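Workshop Tips: When the Picking Arm Stops Over the Bin
Natália Štěpánek, Kirnlow workshop pages
December 29, 2020 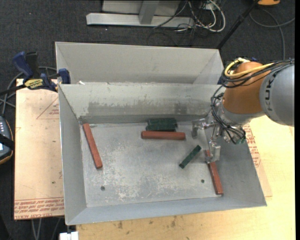 Red bars and green blocks in the metal bin, with the KUKA arm reaching over the right wall.

In November we had a fault which cost us most of an afternoon, and the reason for it was very small. The arm went down for a bar lying close to the bin wall, touched the wall with one finger, and made a protective stop. We cleared the message, started again, and it did the same thing. After the third time I turned everything off and made tea, and I recommend this step to everybody.

I write down what we learned, for people who keep a small picking cell in a workshop or a garage and have no service department to call. Most of it is housekeeping. Your own manual comes first, and if it says something different from me, believe the manual.

First, the stop itself

When the arm stops with the gripper inside the bin, do not put your hand in. It looks finished, but a stopped program is not the same as a safe machine. Ours was waiting only for one confirmation on the pendant, and it would have continued the move from where it stood.

Press the emergency stop. Keep the pendant with you, so that another person cannot start the arm while you are bent over the bin. Look from the side and find what the fingers are touching. Only then move the arm, in manual mode at reduced speed, and straight up if you can. A sideways move with a finger against metal bends the finger. I know it from the first gripper.

If the arm is pressing on something and does not want to move back, do not pull it by hand and do not hang on the wrist. Read the page about releasing the brakes before you need it. I have it printed and taped inside the cupboard door.

What went wrong with us

The bin had moved. Not much, I measured 9 millimeters at one corner, but the program believed that the wall was still in the old place. For parts in the middle of the floor it made no difference, and this is why we did not notice. Only bars near the wall gave trouble, and at first we blamed the bars, then the camera settings, then each other.

The clamp was not tight enough. It was holding the sheet under the bin and I had counted it as holding the bin also. Every small touch of the gripper had pushed the bin a little on the smooth paper of the acrylic sheet.

Tips for the bin

Mark the corners. A pencil line on the sheet around the foot of the bin is enough, or thin tape if you change the layout often. One look in the morning tells you if it has moved.

Clamp the thing that must not move. A clamp on the board or sheet helps the board or sheet. Push the bin with your palm (arm powered off!) from all four sides. If it slides, the arm will find this out too.

Leave the protective paper on the acrylic if you want to use the sheet later for something nice, but remember that paper slides more easily than a bare surface. We now put a strip of rubber drawer liner under the bin. The drawer liner was from the kitchen and cost almost nothing.

Sloping walls are good, because the parts slide down toward the middle. But a long bar can lean on the slope with one end higher than the other, and then the fingers meet it sooner than planned. Teach the approach with a bar leaning like this, and with one flat on the floor also.

Take out everything that is not a part. Screws, clips, scraps of paper. A small piece in a corner can lift the end of a bar, or it can go between the fingers. I sweep the bin with a dry paintbrush before each run. A vacuum cleaner is quicker but it once ate a green block.

Old scratches are not a problem for the gripping. For a camera they can be, when the lamp shines on bare metal and the scratches become bright lines. Turn the lamp before you change any numbers in the software. Jozefína Sýkora, who did our first setup, wanted to paint the floor of the bin matte gray. We tried it and the paint lasted 13 days.

Tips for the cables

After the bin I checked the cables, and I was not happy with myself. Wires which hang in front of the wrist will catch on a rim one day. Move the arm slowly by hand control through its lowest and farthest positions and watch only the cables, not the gripper. You need to go through it twice, once for the loops above and once for the ones hanging down.

Tie the bundle close to the joint and leave a loop which is long enough for the full turn. Too tight is worse than too loose — a tight cable breaks inside, where you cannot see it, and then you have a fault that comes and goes. Use hook-and-loop straps for the first week and plastic ties only when you are sure.

Keep cables on the floor away from the place where you stand with the pendant. Carpet hides a dark cable very well. I put white tape on ours.

Before you press start again

Check that the bin is on its marks. Check both fingers for a bend; I lay a steel ruler along them. Run the program one time with an empty bin at low speed, then with one bar in the middle, then with one bar against each wall. When these are good, you can fill the bin.

Increase the speed in steps. I made 34 picks at low speed and wrote down each one which looked strange, also those that succeeded. Two bars near the right wall were gripped too close to the end, and I would have missed it at full speed.

A note about the stop limit

It is tempting to make the collision setting less sensitive so that the stops disappear. We did this for one evening, I am sorry to say. The message went away, and the bin moved even more. Put the value back where it was and look for the mechanical reason.

I keep a notebook next to the arm now, with the message, the time, and the place in the bin where it happened. When three messages come from the same corner, I go there first with the ruler.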